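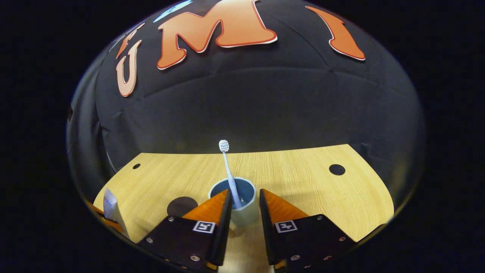

Orange letters on a black backdrop.

PLASBY TALENT SHOW RETURNS IN JULY, JUDGES STILL SPEAKING

Hasow Productions is pleased to announce a second series of Conow Can Dance, the regional television contest in which people who can dance compete with people who were told they could by relatives.

A total of 1,559 hopefuls applied, up from 915 last year. The producers have watched every audition tape and would like it known that they are fine.

Filming starts in July at the Dreßler Theatre, Plasby. All three judges return, including the two who disagreed over a tango in the last final and have since exchanged Christmas cards. The hosts will again be invited to join in, within limits set by the insurers.

The winner receives £2,000 and a trophy whose design is still under discussion.

Free audience tickets are available from the theatre box office. Doors close at 6.30pm, including to contestants' mothers.

ENDS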